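Search this site Go Advanced search

Home workshop help > Wood and finishing

Oil finish still tacky after 14 days on a softwood shelf

Posted by Jodik

I have finished a shelf, 351 mm deep, with a boiled linseed oil from a shop in Kurkau. The tin gives no drying time beyond "allow to dry between coats". I put on three coats with a brush, one each evening, and did not wipe between them. The shelf has been in an unheated back room since. It is December and the room sits at 5 degrees most nights.

The surface is still tacky. Dust has stuck to it. The underside, which had only one coat, is dry and looks fine. There are also shiny patches near the knots, and these are the worst. I can mark them with a fingernail.

Should I wait, sand it, or strip it with something? I would prefer not to start again because the brackets are already fitted and the screws were tight going in. I also have a tin of water-based varnish and wondered whether a coat of that would seal the tacky layer in.

3 replies

Pirmin Gisler

Do not varnish over it. Water-based varnish needs a dry, sound surface and will wrinkle or peel on soft oil.

Linseed oil hardens by taking up oxygen from the air, and the outside of the film goes first. If the film is thick, the skin slows the oxygen reaching what is underneath, and the lower part stays soft for weeks. Low temperature slows the whole process further. You have both problems. The underside dried because one coat on bare wood mostly soaks in.

Waiting alone may work in a warm room, but the result will be uneven and the dust will be in it. I would do the following.

Bring the shelf into a room at 18 to 20 degrees with some air movement. Leave it overnight.

Wet a cotton rag with white spirit and rub along the grain. The tacky layer should start to come off. Turn the rag often. Use a grey nylon pad on the shiny patches, again with white spirit, and wipe before it dries.

Leave it two or three days. If it is then dry but dull, put on one very thin coat with a cloth, wait 15 minutes and wipe off everything that will come off. It should look as if you have wasted your time. Leave it a full day or more before another.

Do not use dry sandpaper on it yet. It will clog in seconds.

Lay all oily rags flat outdoors until they are stiff, or soak them in water and keep them in a lidded metal tin. A crumpled heap of linseed rags can heat up and catch fire without a flame near it.

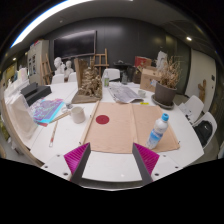 Coat thickness is easier to judge on a test piece than on the shelf. Take an offcut of the same timber, sand it the same way as the job, and put one coat on half of it and two on the other half, with a pencil line between. Something divided into a left and a right section, like the light tan board here with the narrow strip running from far edge to near edge, is convenient, as the oil from one side does not creep into the other. A visible fine grain helps too — you can see where the oil has gone in and where it is sitting on top. Press each half with a clean thumb every evening and write down when it stops gripping. Add a day to that figure for the real thing.

Dhillon

Same thing happened to me with a windowsill. I left it in the sun and it was ok by spring. White spirit is probably quicker.

Chalerm Phromma

I agree with Pirmin on the white spirit. Two additions.

The patches at the knots are to be expected. Knots are dense and resinous and take in very little oil, so anything you leave there sits on the surface. Wipe them first and wipe them again at the end.

Check the age of the tin as well. I had one from Prilska that had been open for several years with a thick skin on top, and what was below never dried properly in any thickness. Put a smear on a piece of glass in a warm room. If it has not set after three days, take the tin to the paint disposal point and buy a small one.

Leave the brackets on. Tape round them.

This page has been viewed 429 times

Contact us | Copyright and terms | Back to top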